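Home Posts Workshop Garden Older Contact

The blocks with three holes

June 9, 2018

I have been going through the toy shelf again. Most of it went back where it was, but I set the orange blocks aside because two people had written to ask about them after my January post.

I bought them from Raimonds Venckus when he closed his stall in Florutdale. He had them in a shoebox marked Tovach, and I have always called them the Tovach blocks, though I have never found that name on the blocks themselves. Raimonds thought they came out of a school. The shape is a plain rectangle with the corners softened, and three round holes run across the face on a diagonal. They stack well enough flat. On end they lean.

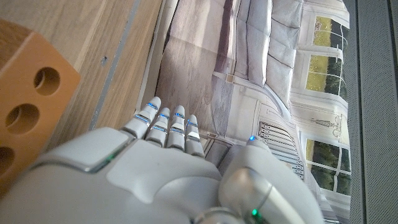

Tovach block at the left, on the pale wood.

The color is somewhere between orange and tan. In my kitchen, which faces north, it looks closer to tan. Merike Rätsep has a set too, and she says hers were brighter when she got them and dulled on a windowsill. Mine have been in the shoebox most of their lives, so I can't say either way.

I clean them with a barely damp cloth and let them stand overnight. The holes collect dust and I use a cotton swab for those. I tried a little Indero wood soap on one block three years ago and it left a gray bloom that took a whole evening to rub out. I don't use it on these anymore. It is fine on the shelf itself.

Merike asked whether the holes are meant for pegs. I have never had any pegs with mine. A pencil goes in but wobbles. Raimonds remembered a catalog called Lūse that sold dowels and blocks together, and he thought the price was 200 for the box, but he couldn't say 200 of what. If anybody has a copy of that catalog I would like to see the page.

The holes do have some depth to them. You notice it most when the block is turned at an angle and the inside wall falls into shade. My grandson used to keep dried peas in them. I found one last week.

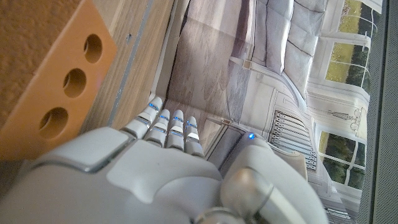

What goes back on the shelf

The blocks will go on the second shelf, next to the dominoes. The shoebox is finished, so I need another box with a lid. The wooden train stays on top because it doesn't fit anywhere else. I am giving away the plastic farm and the puzzle with the missing corner.

I still have to write labels. The old ones were in pencil and I can't read half of them.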